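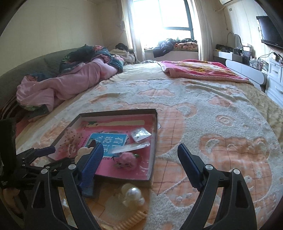 Step 1: Tip it all out on the bed

I do this job on the bed because it's the biggest flat thing I own, and because I can't go to sleep until it's finished. Make the bed first. Pull the cover up tight so nothing small rolls into a fold, then bring over every spot where hair bits have been living. For me that's the bathroom drawer, the bottom of two handbags, the car console and the pocket of a dressing gown.

Grab a shallow tray or the lid off a sturdy box. You want low sides so you can see everything and get your fingers in. My tray has a glossy pinky-red base, and the shine is handy, as dark elastics and little clips show up on it straight away. There's a bright blue panel with big white Chinese characters on the bottom as well, and I've grown quite fond of it. The fluffy pink flower pom-pom goes in early, and so does the gauzy pinkish one with the dark dots, before either of them can get squashed under something heavy.

Step 2: Sort by how it holds your hair

I used to sort by colour. It looked gorgeous for a week and then fell to bits, because when you're running late you don't think "I need something pink", you think "I need something that'll hold a ponytail". So now my piles go like this:

Elastics and scrunchies
Clips that snap or slide
Claws and combs
Headbands
Fancy things (flowers, bows, anything fluffy)

If something could go in two piles, put it wherever your hand went first. That's where you'll look for it next time.

Step 3: Be a bit ruthless

Stretch every elastic once. If it doesn't spring back, bin it. Open and close every clip – if the teeth are bent or the spring feels gritty, bin that too. Flowers with a loose petal can go in a mending pile, but only if you're really going to get the glue out this week. Mine sat there from October until the following winter, so I know what I'm talking about.

Clean things you're keeping but haven't worn in a while can go to the op shop, or to any small niece who'll have them.

Step 4: Give the fluffy ones a freshen up

Pom-poms and fabric flowers go flat and collect dust. Hold them upside down, give them a good shake, then fluff the petals with a clean, dry toothbrush, working from the middle out. For gauzy fabric, skip the brush (it snags!) and dab with a barely damp cloth. Leave everything on a towel overnight before it goes into any sort of closed container. I once put a damp bow away in a hurry and the smell was something else.

Step 5: Sleeves and little packets

Please don't throw out clear plastic packets and sleeves when you buy new things. They're brilliant here. Small square ones suit a pair of clips, and long narrow ones are good for ribbons and anything with a tail. Lay the ribbon flat, fold it once if you have to, and slide it in from the pretty end so that's what you see first.

If you need to buy some, I got a pack of 50 from Brivbridge and still haven't got through them.

Step 6: Put it somewhere you'll open

Everyday stuff lives in a Flurkard drawer insert next to the bathroom sink. Fancy stuff stays in a lidded box on the wardrobe shelf, one layer deep, with the flowers facing up. Two layers is fine if you put tissue between them, but I never lift the top one, so whatever's underneath may as well have moved out.

Headbands are the awkward ones. I loop mine over a cardboard tube covered in leftover wrapping paper – cheap as chips, and they keep their shape.

Keeping it going

Once a month, tip the everyday drawer back into the tray and do a quick version of steps 2 and 3. It takes me one cup of tea. Any strays from the car come in at the same time.

Updated 2018-06-30: added the toothbrush bit to step 4.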